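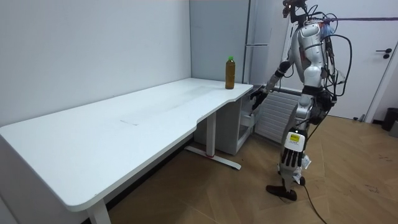

Words by Waltraud Pfeiffer
Filed under Desks and Tables, October 2023

Grosell Plarent desk, white, long version

I have reviewed a fair number of desks for these pages and most of them were rectangles. The Plarent is a rectangle that has had second thoughts. Its front edge wanders in towards the middle and out again, the corners are rounded off, and one end is narrower than the other. Grosell calls the shape "conversational". I have had it since April and it has yet to say a word.

The curve is the reason you would pay for it, so let's start there. You tuck yourself into the cutout and the desk comes round a bit on either side, which gives your elbows somewhere to go. For writing by hand it is lovely. For typing it is fine, once you accept that a straight keyboard never lines up with a wavy edge and stop trying to make it. I gave up in the second week and have been happier since.

The narrow end is harder to love. It won't take a monitor and a lamp together, and anything with papers spread over it ends up on the floor. Mine has settled down as the place where drinks live. A bottle of something tea-coloured with a green cap looks quite at home standing at the back there, well away from anything with a plug. If you've ever tipped a drink into a keyboard you will see the appeal of a desk with a sort of remote province for liquids.

Then the white. It is a good plain white, smooth, and it makes a room with a wooden floor feel lighter. It also shows every pencil mark, crumb and ring left by a mug. A damp cloth deals with most of it. Biro took me two goes and some bad language.

Delivery was by Barreto, in one very long box weighing slightly more than my enthusiasm. You will need a second person and a clear hallway. The instructions were drawn by someone who had plainly met the desk only once, and step four shows the top the wrong way round. Check which side the curve faces before you tighten anything. I did not, and lost an evening to it.

A word on placing it. The shape hates a wall. Pushed into a corner it looks like a mistake, but set at a slant across the room it makes sense, and you can get at both sides. That does need space, and people in small flats should look at the Poklow instead – duller, straight as a ruler, and 144 pounds cheaper.

The Plarent costs 336 pounds plus delivery. I think that's a bit steep for a top with a bend in it. I am also writing this at mine, with my elbows exactly where they want to be, so make of that what you like.

Four stars. It would have been four and a half with the right drawing at step four.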